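Fisar Tabletop Kit: Gallery

The Fisar is a tabletop manipulation kit from Bromitz, sold as a package with two arms, grippers, mounts and a year of software updates. We have had one on loan since August and have been giving it household objects to deal with, since that is what most people who write to us want to know about. The full review is on its own page. The pictures on this page go with the section on shelves and raised surfaces.

Our test layout is simple. A small table with black metal legs stands on a larger wooden one, so there are two heights to work at and a low space between them. Things get put on top, underneath and off to the side. We ran 948 pick attempts across both levels before writing anything down as a result, using the stock grippers and the default settings apart from speed, which we set to 3 on the Araya controller.

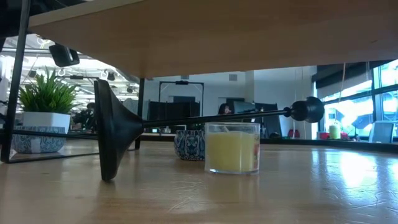
Lower level, with the plunger on its side and the glass candle under the rod.

Long objects are the slow part of any session. The kit comes with a planner that looks for a grip point near the middle of an object, and on something with a wide cone at one end that is often the wrong place. You can set the grip point by hand in the software, and after the first day we did that for anything with a handle. Glass also took some extra setup. Bromitz has a page on it in the manual, under surface types – worth reading before you start, as the menu names are not obvious.

The upper level went more smoothly. There is more room for the arm to come straight down, and we left the approach height at 9 cm for most objects. 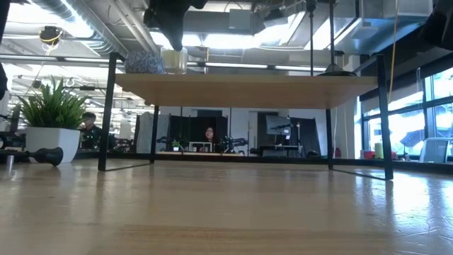
Kamarul Chong
Test Editor, Sinirthorpe Workshop Reviews

Gripper just over the raised top, near the translucent cup and the round blue object. Two items standing this close together are a fair test of the approach path, and we used pairs like this for most of the upper-level runs.

The loan package included the standard fingers only. Bromitz also sells a soft set, which we have asked for and will cover separately. Tekle Tufa wrote the setup notes and can answer questions about mounting and cable lengths. Prices and the list of what is in the box are in the main review – please check there first, as the package for schools is different.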